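How I Make Rolled Beeswax and Poured Pillar Candles at Home

I burned through a lot of wax before I got a pillar candle I'd give to anyone, so I'm writing down what works in my kitchen.
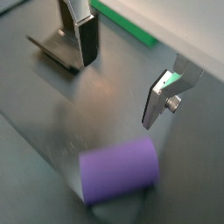 First thing, get a scale. I used measuring cups for my whole first winter and every batch came out different. Wax flakes trap a ton of air, so a cup of them can weigh pretty much anything. For my usual tall mold I weigh out 295 grams of pillar wax, and that leaves me enough for the top-up later (don't skip the top-up!).

Melt the wax in a pouring pitcher set inside a pan of simmering water. Never put the pitcher right on the burner, and don't wander off. I stay in the room the whole time with the radio on. Break up any big lumps first and it goes much faster.

While that's going, thread your wick. My mold has a hole in the bottom, so I push the wick through, leave 2 inches hanging out the pouring end, and squash a blob of mold sealer over the hole. Squash it harder than you think. My friend Sheila Garside lost half a batch down her sink drain this way and had to call a plumber.

Color goes in once the wax is fully clear. I shave dye chips in a little at a time and drip some onto a white plate to check, and it always sets paler than it looks in the pitcher. Purple is the fussy one. Mine went gray twice before I switched to the dye blocks from Cevstead, which I like a lot, and I'm not going back.

Fragrance last, if you want it. Stir for a good two minutes, slowly, or you'll whip bubbles in. Then pour down the side of the mold in one steady go and save the leftovers in the pitcher.

After an hour or so you'll see a dip forming by the wick. Poke a few holes around it with a skewer, remelt the leftover wax and fill it back up, stopping just under the first pour line. If you go over it, wax creeps down the sides and the candle sticks. Ask me how I know!

Leave it overnight. If it won't slide out in the morning, ten minutes in the fridge usually does it (not the freezer, I've cracked two).

For the rolled kind, you just need sheets of beeswax and a wick. Warm the sheet with a hair dryer until it bends without snapping, lay the wick along one short edge, fold the first bit over it tight and keep rolling. Press the seam down with your thumb. My niece Cherry Mae made six of them in one afternoon in March and we're still burning them.

Trim the wick to a quarter inch before you light it.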